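Trivent adds drying racks to Rarnen tableware range

Trivent has extended its Rarnen range of small plastic tableware with a round drying rack, on sale from September. The rack has a shallow tray with a raised rim and slanted pegs for holding cups upside down. The tray is 13 cm across.

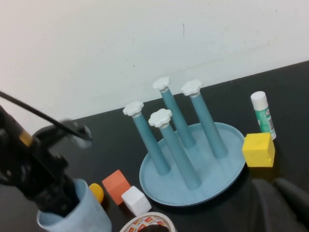
The blue rack with white flower-shaped caps on its pegs.

Cups in the range are sold in packs of two and match the rack in colour. Trivent said the caps keep a cup's inner base clear of the peg, so that air can reach it. The pegs pull out of the tray for washing. The rack weighs 28 g less than the square model it replaces, which will be withdrawn once stocks run out.

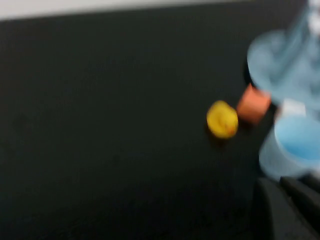 Reading time: 1 min

The first batch of 971 racks will go to Canov, the retailer that already stocks the rest of the range. Later batches will be supplied through Nakajima – the distributor for nurseries and playgroups – with spare caps listed as a separate item. Prices have yet to be set. The material is unchanged from the earlier model and should be washed by hand.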